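Vakero says its Fellholm cell can be looked after by the people who run it. The logbook is less sure

July 2026

Vakero has finished setting up its bag-handling cell at the Jendel returns depot in Fellholm and says the depot's own staff will keep it running from here. The company describes the upkeep as "light." Having spent a morning with the setup notes and the first pages of the maintenance log, we would use a different word.

The cell is a single robot arm bolted to a steel base in the old sorting bay, with a two-finger gripper on the end and a rail of hooks in front of it. Its job is to take returned backpacks and shoulder bags off a table and hang them up for inspection. Jendel handles a lot of returns, and hanging bags all day is dull work that is hard on the shoulders, so the interest is easy to understand.

Nobody programs the arm move by move. It learns from recordings made by people who do the job with a hand-held gripper shaped like the one on the robot. Vakero made 605 of these recordings for the Fellholm job, in its workroom on Adams Street, before the arm was bolted down. The company's pitch is that when the cell starts making mistakes, the depot can record some more and send them in.

That makes the hand-held tool part of the machine, whatever the brochure says. If its jaw is loose or its markers have shifted, the recordings are off, and the arm will faithfully learn to be off too. The service sheet we were shown gives the robot two full pages. The hand-held grippers get five lines, one of which is a reminder to charge the battery. 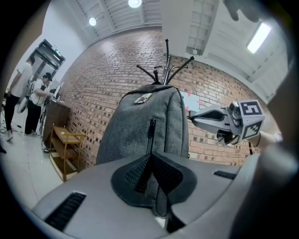
Marker checks are where the "light upkeep" claim starts to wobble. The software works out where the fingers are by reading printed patterns, and it needs them clean, flat and square to the jaw. On the tool in use at Adams Street the block sits right at the end of the light gray jaw, with a big "5" on its front face and a checkered pattern on the face below. A jaw tip is also the part that goes in among the bags and the hooks, and a backpack standing under a coat rack doesn't leave a lot of room to work in. The thin dark strap hanging under the jaw is one more thing to keep an eye on. The service sheet doesn't mention straps at all.

Vakero's answer is a check at the start of every shift. An operator closes the jaw on a metal test piece, reads a number off a screen, opens it and does it again. If the two readings disagree by more than the limit, the marker block is to be taken off, wiped, refitted and tightened with the small driver in the kit. The company says this takes 8 minutes. It doesn't say who covers the table during those minutes, and Jendel's shift plan has no slot for it.

The log covers the trial period. Over 152 hours of running, the arm stopped for a person more often than the launch material suggests, and the reasons given are mostly small ones. A finger pad had worn smooth. A cable tie at the wrist rubbed against a cover. Bags with long straps caught on the edge of the table, and somebody wrote "moved table, seems better" without saying how far it was moved or whether anyone had told Vakero.

The table entry deserves more attention than it got. A cell like this is set up around fixed positions, and moving the furniture to fix one fault can easily cause the next. The setup notes do call for painted lines on the floor to show where the table and the rail belong. The lines had not been painted when we visited. We were told they were on the list.

Finger pads are the other running cost. Vakero wants them replaced every 2,000 grips, on the robot and on the hand-held tools alike, so that both close on a bag in the same way. The robot counts its own grips. The hand tools don't, so the depot is supposed to keep a tally on a paper card. Two of the cards we looked at were blank. The third had a tidy row of pencil marks for the first couple of days and nothing after that.

None of this means the cell is a bad buy. Watched for an hour, it hung plain backpacks steadily, and the operators we spoke with were in no hurry to have the old job back. They liked the big stop button, which can be reached from both sides of the table, and the fact that a stuck bag can be freed by hand once the arm has parked. Changing a pad is quick when the right screws are in the drawer. One operator had started keeping spares in her locker, having found the drawer empty twice.

What remains unclear is who owns the problem when the recordings go wrong. Jendel says Vakero checks everything it is sent. Vakero says it checks for missing data and blurred markers, and that the condition of the tools is "a site matter." A marker block sitting slightly crooked could pass the first check and never get the second. Asked whether it had ever retrained an arm on recordings from a badly fitted tool, the company said it did not discuss work for other customers.

The Fellholm contract includes one visit from a Vakero technician, in September. After that, visits are charged by the day. The depot manager has asked for the hand-held grippers to be added to the September inspection along with the arm, and is waiting for a price.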